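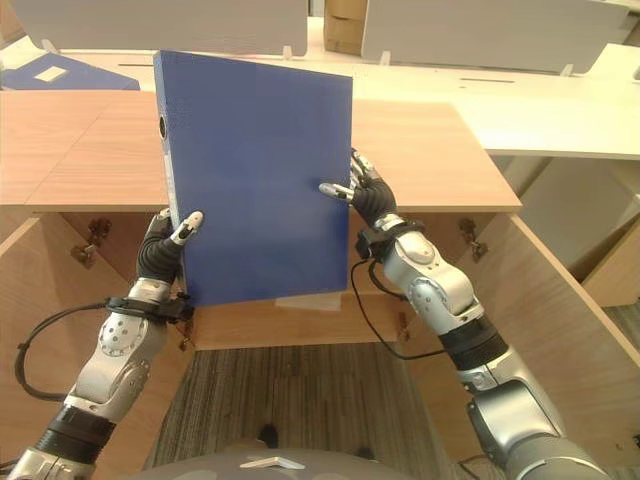
Thursday afternoon at the Drerkton robotics club

Melur Ong and I went over to Drerkton on Thursday with 16 students from Betlow. We were there to see the club's filing project, which is their entry for the Lubis competition in June.

The task is office work. A two-armed robot has to take a ring binder and put it away in a low cabinet, using both hands, without dropping or bending it. The blue binder is the standard one for the contest. Teams get 7 minutes a run and up to 100 points, with marks off for touching the doors.

Adi Halim looks after the arms and Dewanti Manurung writes most of the code. Dewanti told our group that the grip took longest to sort out. The fingers go round the edges and the thumbs press on the cover, and if one hand pushes harder the binder twists. They have logged some 771 practice runs since the autumn.

Our students asked mostly about the hands and what they cost. Sulastri Wattimena answered the cost question with a printed parts list, which I have copied for anyone who missed it.

The bus back left at 4.15. Drerkton will visit us next term.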